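right so. moved to Onddale in February, have now been through one full round of bread disasters, going to write this all down while the dough's resting. thread

1/ for anyone who missed it: old flat had an electric oven that ran hot and a boiling hot airing cupboard. bread was easy. I thought I was good at bread. I was good at having an airing cupboard

2/ new place is 284 metres up a hill and faces north. kitchen sits at about jumper temperature until lunchtime. everything I knew about timings, gone

3/ first loaf: did my usual, two hours on the side, shaped it, in the tin, baked. came out like a kerb. cut it with the big knife and the big knife complained

4/ second loaf: left it longer but still by the clock. slightly taller kerb

5/ so. the clock is no use. look at the dough. I've read that sentence in every bread book since forever and ignored it every time

6/ what I do now is put a lump of dough the size of a walnut in a straight sided glass, elastic band at the starting level. when the lump's doubled the big bowl is more or less there too. costs nothing. the band WILL ping off once, behind the cooker, get another band

7/ flour. was using Rundura strong white from the big shop, fine, no complaints. village shop only does Fatach and it drinks way more water. same recipe came out like plaster. I add an extra splash and leave it sat for half an hour before kneading and then it behaves

8/ someone asked if that's the flour or the water up here. no idea. water's soft, kettle's spotless, tea is much better. could be either. not doing a science on it

9/ salt: weigh it. I know. I was a pincher for years. forgot it altogether last month and the loaf looked gorgeous and tasted of wet envelope

10/ yeast. I've got a tub of Fikre, the dried stuff, lives in the fridge door with the lid taped down becuase the hinge went. still lively. if yours is old put a bit in warm water with sugar and wait for froth, no froth, bin it

11/ overnight is the real answer for a cold kitchen though. mix at nine in the evening, quarter of the yeast, cover, bed. 7am it's puffed up and wobbly and smells a bit of beer. shape, tin, second rise while I do the dog and the bins

12/ tastes better too. more going on. toast is ridiculous

13/ covering: plate on top of the bowl. I've stopped with cling film. shower caps work if you've got a drawer of hotel ones like my mum has

14/ shaping, I'm bad at this still. flatten, fold the sides in, roll it up tight like a sleeping bag, seam down. too much flour on the worktop and it just skates about and won't grip itself. scrape the flour off, use less than you think

15/ the oven here is gas and the bottom burns. moved the shelf up one, put an empty baking sheet on the shelf below, sorted. 3 loaves with black bums before I thought of it

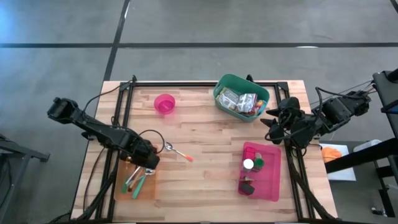

16/ also the fan oven numbers in recipes mean nothing for this one. I go hot for the first bit then turn it down when the top's coloured. tap the bottom, hollow is done, thud is another five minutes

17/ DO NOT cut it hot. I cut it hot. everyone cuts it hot. it goes gummy in the middle and you squash the rest of it trying to get a slice. an hour, go for a walk

18/ keeping it: cut side down on the board, tea towel over. day two still fine, day three toast, day four crumbs for the freezer. never the fridge, goes stale twice as quick in there

19/ slice before you freeze!! I froze a whole one like a fool and had to go at it with a bread saw at half six in the morning

20/ ok recipe since people keep asking. 500g strong white, 10g salt, 330g water (350 if it's the Fatach), quarter teaspoon dried yeast for overnight. mix, leave half an hour, knead till it's smooth or you're bored, cover, bed

21/ morning: shape, 2lb tin, wait till it's peeking over the rim. hot oven, 35 mins ish, out of the tin for the last five if you like the sides crusty

22/ 1,202 of you follow me for gardening, sorry. ground's solid. beans next month

23/ no I don't have a starter. I had a starter. we don't talk about the starter

24/ someone's asking about wholemeal, I do half and half, a bit more water agian, comes out shorter but nice with cheese. all wholemeal I haven't cracked, will report back

25/ elastic band's just gone behind the cooker. off to shape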